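Computers and Everyday Electricity: Handout 5
Where the Watts Go
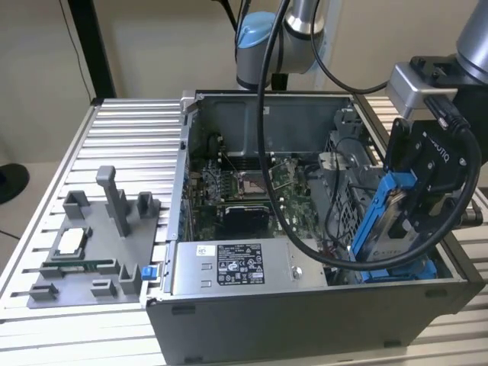
Last time we got as far as the wall outlet, and I promised that this week we would follow the electricity into the machine and out the other side. So let's do that! By the end of this handout you should be able to look at any device in your home, make a sensible guess at what it costs to run, and check that guess with a cheap meter and a pencil.

If you missed the last session, read Handout 4 first, at least the part on volts and amps. The rest of this one leans on it pretty heavily.

1. Power and energy, one more time

These two words get swapped all the time, in ads and in the news and (I admit) by me when I'm talking fast. Power is how quickly energy is being used at a given moment. We measure it in watts. Energy is the total over a stretch of time, and your electric company measures it in kilowatt-hours.

A good way to picture it is a garden hose. Power is how hard the water is flowing. Energy is how much water ended up in the bucket. A hose on full blast for a few seconds and a hose dribbling all night can fill the same bucket, and that's why a toaster (big power, short time) can cost you less per year than a cable box (small power, all the time).

The one formula for today:

energy in kilowatt-hours = power in watts x hours, divided by 1,000

Try it with a 100 watt load left on for 13 hours. That's 100 x 13 = 1,300 watt-hours, or 1.3 kilowatt-hours. Now look at your own bill, find the price per kilowatt-hour, and multiply. Please use your own price and skip the national average, which hardly anyone pays. Some bills split the price into supply and delivery. Add the two together.

2. From AC to DC

The outlet gives you alternating current. Almost everything inside a computer wants direct current, and at much lower voltages: 12 volts, 5 volts, 3.3 volts. The power supply does the converting. In a laptop most of that job is done by the brick on the cord. In a desktop it's done by a metal box inside the case.

No power supply is perfect. Some of what it takes from the wall turns into heat before it ever reaches the rest of the machine. We describe this with efficiency:

efficiency = power out / power in

Say the parts of a computer need 90 watts and the supply pulls 100 watts from the wall. The efficiency is 90 / 100, or 90 percent. The other 10 watts warm the room. And here is the part I love — the 90 watts warm the room too! A computer doesn't lift anything or push anything very far. Apart from a tiny bit of light, sound and moving air that leaves the room, all of it ends up as heat. Your computer is a space heater that does math on the side.

Efficiency also changes with load. Many supplies do their best work somewhere in the middle of their range and get noticeably worse when they're barely being used. A very large supply in a machine that mostly sits idle can be spending its whole life in its least efficient zone. Keep that in mind for problem 3.

3. The number on the label

Every supply has a rating on it, and people often read that rating as what the machine uses. It's the most the supply is built to deliver. A supply rated for 500 watts in a machine that needs 60 watts will deliver 60 watts. Same idea as a car: the speedometer goes way up past anything you drive on the way to the grocery store.

The label will usually list the input side as well, in volts and amps. You can multiply those to get an upper limit, but it's only a limit. For real use you need to measure.

4. Switching, very briefly

Older power supplies used a big heavy transformer and wasted a lot. Modern ones chop the incoming power into very fast pulses first, tens of thousands of times a second or more. At those speeds the transformer can be small and light, and by changing the width of the pulses the supply can hold its output steady as the load jumps up and down.

The same trick is used again on the motherboard. The processor wants a voltage much lower than 12, often close to 1 volt, and it wants a lot of current. So there's a group of small converters right beside the processor socket to do the last step. Why so close? Work it out from Handout 4: power lost in a wire is current squared times resistance. Double the current and you lose four times as much. With currents that large you want the path to be as short and fat as you can make it.

(We'll do this calculation together on the board. Bring a calculator if you don't trust your squares.)

5. Standby

When you shut down a desktop it's usually still drawing a little. A small separate section of the supply stays awake so that the power button works, and on some machines so that the keyboard or the network can wake it up. The draw is small. But there are 8,760 hours in a year, and small numbers multiplied by 8,760 deserve a look.

Worked example. A device draws 3 watts in standby all year.

3 x 8,760 = 26,280 watt-hours
26,280 / 1,000 = 26.28 kilowatt-hours

One device, no big deal. Now walk through your home and see how many things have a little light on them. I did this last November and it kept me busy all evening.

6. Home measurement

We have Sterlow plug-in meters to lend out, one per household. You plug the meter into the wall and the device into the meter. Nothing needs to be opened, and please don't open a power supply ever, even one that's been unplugged for a while. The capacitors inside can hold a dangerous charge.

What to do:

Pick three devices. At least one should be something with a plug that you never switch off.
Write down your guess in watts before you measure. Really do this! The guess is where the learning is.
Measure each one on and busy, on and idle, and off but plugged in.
Leave one device on the meter for 36 hours and write down the total kilowatt-hours.
Work out what a year would cost at your own price.

The Sterlow meters round to the nearest watt, so a very small standby load may show as zero. If so, write "less than 1" in your table. Don't use the meter on a space heater or an air conditioner without checking the limit on the back first, and don't plug it into a power strip that's already full.

7. Problems

Problem 1. A computer draws 36 watts idle and 100 watts when busy. It's busy for 3 hours a day, idle for 8, and fully unplugged otherwise. Find the energy used in one day.

Problem 2. The same computer now stays idle for 13 hours a day, with the same 3 busy hours. How much more energy does it use per day than in problem 1?

Problem 3. A machine needs 50 watts for its parts. Supply A is 70 percent efficient at that load and supply B is 85 percent efficient. How many watts does each pull from the wall? If the machine runs all day and all night, what's the difference over a year?

Problem 4. In winter, with electric baseboard heat, does it matter much that a computer gives off heat? What about in July with the air conditioner running? A few sentences is plenty — I want to see your thinking more than a number.

Check for 1: 588 watt-hours, or 0.588 kilowatt-hours. If you got 588 kilowatt-hours, go back and look at your division.

Bring your filled-in table and one electric bill to the next session, with the account number covered up. We'll be starting on batteries, so if you have an old flashlight you don't mind taking the cells out of, bring that too.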